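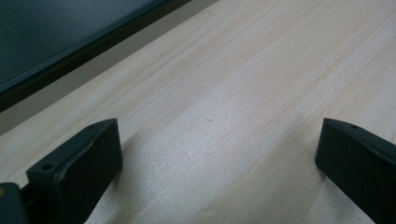 Participants wanted: teaching kitchen tasks by hand

Urniria is looking for 8 adults in the Stimville area to record everyday table tasks with a hand-held gripper. Our last study, led by Mohcine Bouzid, found that policies trained on recordings from several people coped better with new table layouts than policies trained on one person's work. We now want to repeat it with people who have never used the tool.

Each participant attends 3 sessions at our Wulton site, starting in April. You will be shown how to hold the gripper and then left to work at your own pace -- we do not want everyone moving the same way.
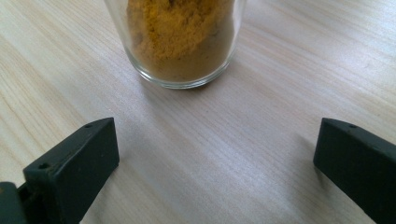 Loose and spillable contents are the main subject of the new study. Rigid blocks are well covered by earlier work and will not be used. You will approach, grasp and move items such as a clear glass tumbler filled with fine yellow-orange powder, on a pale wooden tabletop. Spills are recorded and kept in the results.

You must be 18 or over and able to stand for an hour. Payment is £145 on completion. Write to Mohcine Bouzid at the El Fassi building, Wulton, with the times you are free.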